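第2章　導入計画と予算の策定

本章は、手持ち式グリッパ「Kustance」を用いた作業記録の導入を検討する事業者および研究部門の予算担当者を対象とする。機器の取付け手順は第3章を参照すること。

2.1　計画の手順

1. 対象作業を決定する。衣類を扱う場合は、布地の種類、作業面の大きさ、作業者の人数を所定の計画書に記入する。

2. 作業場所を決定する。専用の作業室を新設する必要はなく、寝室等の居住空間も候補とすることができる。

3. 必要台数を算出する。両手で作業する場合は、作業者1名につき2台を1組として計上する。2名が同時に作業する計画では、4台を本体費用の欄に記入する。

4. 作業面の状態を確認する。次の各写真は、ベッドの上の衣類を扱う作業である。

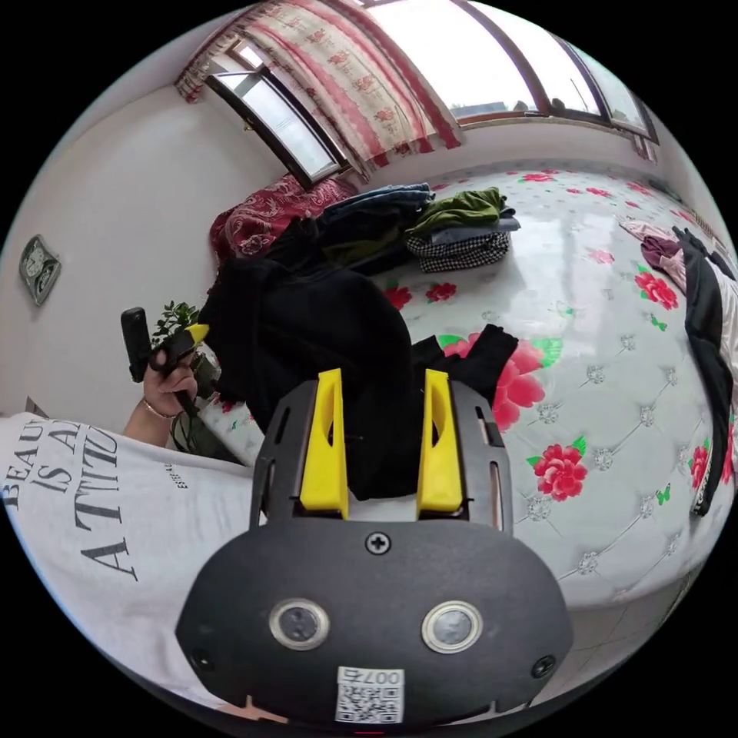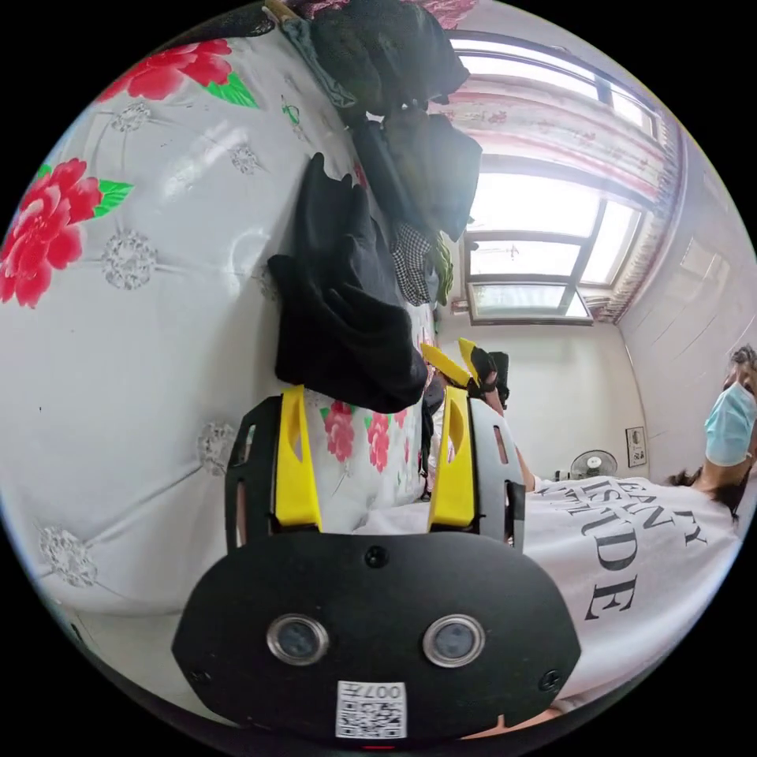
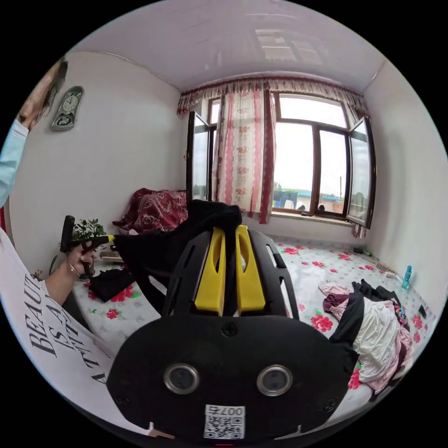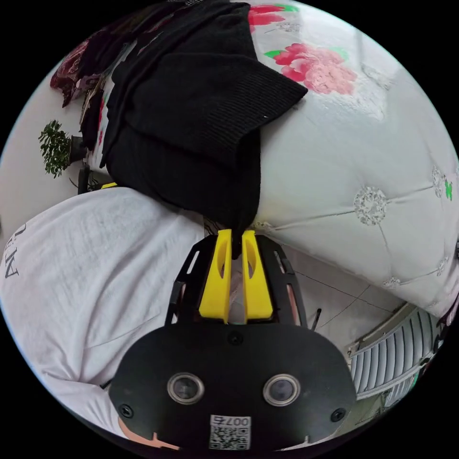 5. 消耗品の費用を計上する。フィンガは交換部品として扱い、本体費用とは別の欄に記入する。布地を主な対象とする計画では、初回発注時に予備を1組以上含めること。

6. 記録時間の上限を定める。標準計画では、1拠点あたりの総記録時間を300時間とする。これを超える場合は、保存媒体の費用を再計算し、計画書の改訂欄に記載する。

7. 見積書を請求する。請求先はLendetex営業管理部とし、計画書の写しを添付する。

注記：柄物の敷布と無地の敷布の両方で記録を行う場合は、敷布の購入費を備品費に含めること。黒色の衣類を多く扱う計画では、窓からの採光だけに依存せず、補助照明の費用もあわせて検討すること。

2.2　費用区分

本体費用：グリッパ本体、フィンガ、標準付属品
備品費：衣類、敷布、収納容器、補助照明
保存費：記録媒体（標準構成は600GB）、複製作業
人件費：作業者、記録確認者
予備費：修理および代替機の手配

人件費には、作業開始前の練習時間を含める。練習時間を計上していない計画書は受理されない。

2.3　発注時の注意

注意：本体の識別用ラベルは、受入検査および修理受付の際に照合する。剥がし、または上から別のラベルを貼付しないこと。管理番号の貼付が必要な場合は、収納ケースを使用する。

注意：旧型機Ponsのフィンガは本機に使用できない。Ponsを保有する部門は、部品の在庫を本機の予備として計上しないこと。

注意：納入までの標準期間は、発注の受理から17営業日である。9月中に記録を開始する計画については、2026年8月7日までに発注書を提出すること。

発注書の様式に関する照会は、Stemenley事業所の調達担当 Helju Dzene 宛てに書面で行う。見積書の番号を必ず併記すること。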